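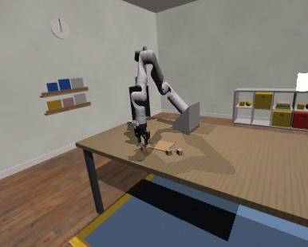 4. Recording demonstrations in the simulator

Read this section before you open your first session in Sania. It explains how to record examples of the cube task so that the Wuisan trainer can learn from them. If the control device is not yet paired, go back to section 3.

4.1 Before you start

1. Open the project "Cimavine" and choose the room with the table and the cubes.
2. Type your operator name in the same form every time. Zuweira Boateng sorts the recordings by this name, and two spellings make two operators.
3. Check that the cubes and the flat square pad are lying on the tabletop. If one is missing, press Reset and wait until the Ready sign is green.
4. Move the arm slowly above the table for a few seconds, without recording. Your hand needs this time also.

Note: The furniture and the shelves are part of the room file. Please do not move them, even if the editor allows it.

4.2 Recording one episode

1. Bring the gripper over the cube you want to take, with the fingers pointing straight down.
2. Press Record. The counter in the corner begins to run.
3. Go down with open fingers. Make the last part slow – the policy copies your speed as well as your path.
4. Close the fingers, lift, carry the cube to the pad and let it go.
5. Raise the gripper clear of the cube and press Stop.
6. Mark the episode as Good, Failed or Unsure.

Caution: Do not let the fingertips press into the wood. The simulator does not break, but the contact forces become very large and the episode will be refused at the check.

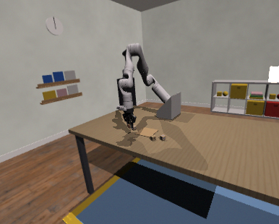 4.3 How many episodes

One set is 40 episodes. Between episodes use Shuffle, so that the start positions are different. After every 8 episodes make a short pause, because tired operators begin to cut corners.

Keep the failed episodes. They are stored in a separate folder and Fiifi Frimpong uses them for the recovery training. If more than 6 in one set are failed, stop and write to him before you continue.

Error 103 means that the recording and the room file have different versions. Close the session, update and begin the set again.

Last change of this section: 2025-10-17, B. Vidmar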